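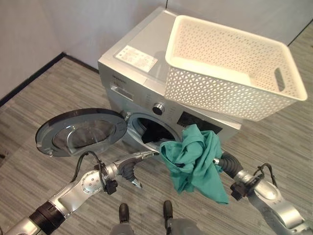
Kadri Šimkus
Monday, February 15, 2021

Thread on hard water and washing. The supply in Plirncombe was tested again last month and the borehole blend is now 28 degrees on the French scale. Anything over 20 counts as hard in my notes.

2/ One French degree is 10 mg of calcium carbonate per litre, so that is 280 mg per litre at the tap. Most powder packets print doses for soft, medium and hard. Use the hard column.

3/ Scale comes out fastest on hot surfaces. A 30 degree wash leaves far less on the heating element than a 60 degree one. Kettles and boilers suffer first, for the same reason.

4/ Liquid detergents usually carry less water softener than powders. If towels have gone stiff or grey, try powder for a few weeks before buying anything else.

5/ Citric acid works on scale. Empty drum, no detergent, hot cycle, then a rinse. Check the manual for the dose, and never mix it with bleach.

6/ Ion exchange units swap calcium for sodium. The Zimulton one at my mother's on Butkienė Street regenerates every 5 days and gets through more salt than the leaflet claims. Keep one kitchen tap unsoftened for drinking.

7/ My meter log stands at 1,726 litres since the filter change. Next hardness reading in July, same drop kit, same tap. I'll post the figures under this thread.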